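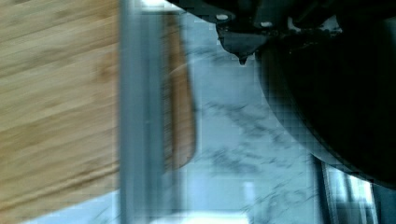
May
By Barış Akyol

"My grandmother never wrote a recipe," says Dace Eglītis. "She wrote how much flour was left in the box. The rest she kept in the head."

We are sitting in the small kitchen behind the reading room in Catlow, where she has worked since she moved to this town. She makes tea for me and for herself and puts in front of me a plate with dark bread. I came to ask her about her collection of household notebooks, which has now 923 items, and which she began with one notebook only, bought in a box together with old curtains.

The notebooks are not cookbooks in the usual meaning. Some have recipes, but most are mixed. On one page there is the price of sugar, on the next page a cure for cough, then a list of who came to a funeral and what they brought. Eglītis reads them slowly, one or two in a week, and writes a short card for each.

"People ask me if I cook from them," she says. "Sometimes, yes. But I am more interested in the mistakes. When a woman crosses out four eggs and writes three, I want to know what happened. Was the cake too heavy? Or did the hen stop laying? You can think about this a whole evening."

She was born in a village where the shop opened in the morning and closed when the bread was sold. Her mother did not like to cook and said so openly, which was a small scandal in the family. The grandmother did all of it. When the grandmother died, Eglītis was 7, and the family discovered that they could not make her cabbage soup. They tried it many times. "It was always a good soup," she says, "but it was a different soup. My uncle ate it and went outside."

I ask her if this is the reason for the collection. She thinks for a moment and cuts more bread.

"I used to say yes, because it is a nice story for visitors. Now I am less sure. I think I simply like to read what was not meant for me."

Most of the notebooks come from families who are emptying a house. They send her a letter, or they come to the door with a bag. Others she finds herself at sales. The most difficult to read is the Şimşekoğlu notebook, which was kept by three generations and changes its language in the middle of a jam recipe. For that one she asked me for help, and this is how we met. We spent most of a winter with it. There was one word which we both believed to be a spice, and which was finally the name of a neighbor who had borrowed the pot.

"You were very disappointed," she reminds me.

I was. I had already looked for it in two shops.

She does not want to publish the collection as a book. A publisher asked, and she answered that a book would need to choose the prettiest pages. What she did instead is a small printed series, with one notebook in each issue, complete, with the shopping lists and the anger at the landlord. The first issue was printed in 1,000 copies at Skuretti, a print shop near the station, and she still has many of them under her bed. The second one sold better. It was the notebook of a school cook, who gave marks to her own lunches from one to five and was a severe teacher.

"She gave herself a five only once," Eglītis says. "For potatoes. I find this very correct."

Before I leave, I ask what advice she has for a person who wants to keep such a notebook today. She does not like the word advice, but she answers. Use a pencil, she says, and write the name of the person who gave you the recipe. Write also the month, for the reason that a tomato in winter and a tomato in summer are two different things. And do not copy it again to make it clean.

"The clean copy is the one which the family throws away," she says. "They think, this I can find anywhere."

She packs the rest of the bread for me in paper. On the paper she has written, in pencil, "rye, Dace, May, a little too much salt."

The reading room is open every afternoon until 4. The next issue, the Stasico notebook, will come in autumn.

Last updated in May

Contact | © Catlow Reading Room | Back to top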